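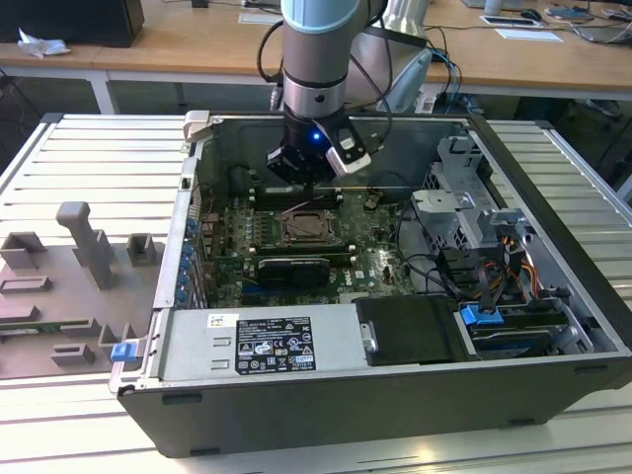 May Shop News: New Kits, a Store Move and the Layout Challenge

The Wurell shop has two new digital kits this month, both by Iida Vuorinen. The first is called Rantala and is built on a lake cabin palette of slate, moss, cream and a muted red. It has 18 papers, a full alpha in upper and lower case, and a sheet of stitched borders in separate files. The second is Hetell, a smaller kit meant for baby and toddler pages. The papers in Hetell are soft plaids and small dots, and there are word strips with and without shadows.

Buy the two together and the bundle price comes off in the cart. You don't need a code. If you already own the Rantala papers from the spring sampler, write to the shop before you order and we'll take those off your total.

Store move

All of the older templates are moving out of the Dradura store and into ours. Dradura will keep them listed through the end of May. After that your old download links there will stop working, so please save your files now and back them up to a second drive or a disc. Senthil Varma is handling the transfer and has the list of what has moved so far. At last count that was 1,084 files, including the single brushes. The 12x12 page templates are done. The brag book and card templates are next.

Prices stay the same after the move. Store credit from Dradura can't be carried over, so use it there first.

Layout challenge

For the May challenge, make a page with at least 70 words of journaling. It can be typed or in your own handwriting, scanned in. Use any kit you like, but credit the designers in your post. Upload to the gallery by midnight Eastern on the last day of the month, and put "May words" in the title or we won't find it. Two pages per person is the limit. Everyone who enters gets the mini kit Iida made to go with Rantala, which won't be sold separately.

April's participation kit is still being sent out. If you entered and haven't received it, check your junk mail folder first, then message Senthil with your gallery name.

Print sizes

Several people asked if the Hetell quick pages will print at 8x8. They will. The files are 12x12 at 300 dpi, so resize a copy and keep the original.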